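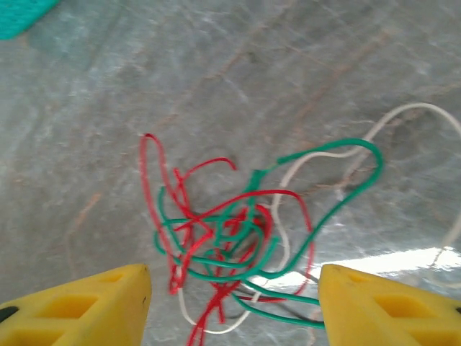 Red, green and white wire in a knot on the marble.

Loose Wire and Small Tangles: Frequently Asked Questions
Hollmont Craft Room, members' page

Do I have to untangle wire before I put it back?
Yes. The drawer accepts anything, which is how we got into this position. Members are asked to hand back wire in separate coils, one color to a coil, held with a twist of paper tape.

Where do I start on a knot like the one at the top of the page?
Find a free end and stay with it. Most people go straight for the tight part in the middle and pull, and the tight part gets tighter. Loosen the big outer loops first. In our photo the green has a nice wide one, and it's a friendlier place to begin than the red, which zigzags through the knot like a person looking for their keys.

Should I do the thinnest wire first or last?
We like to get thin wire out early, before it picks up kinks from its neighbors. Feed the end back through the loops. If it won't go, leave it and work on another color for a while.

Can I just cut it?
You can. Pieces under 15 inches go in the scrap jar, where the beginners' class will be delighted to have them. Please don't cut a long length into six short ones and call it sorted.

How do I get kinks out?
Run the wire between finger and thumb a few times, slowly. A sharp bend will never be completely straight again, so use that stretch somewhere it won't show. The Plasen hand straightener on the back shelf works on bare wire only. It chews insulation, and it has had plenty of chances to stop.

Is it OK to work on the marble top?
Yes, and small things are easy to find on it. The polish throws back a lot of light, so if you're squinting, move over a foot. The rusty streaks are part of the stone. We have received several offers to scrub them off.

What about solder, glue or hot tools?
Take those to the Tudose bench by the window. The marble is for cold work and, before 9 a.m., coffee with a coaster.

How should I store wire at home?
Wrap it around something: a card, a jar, an old spool. Cornau cards have notches for the ends and hold 18 feet of the thin stuff. A cereal box and scissors will get you the same thing for less.

I've been at this for an hour. May I give up?
Put it in the tray marked Later. We empty Later every August, in theory.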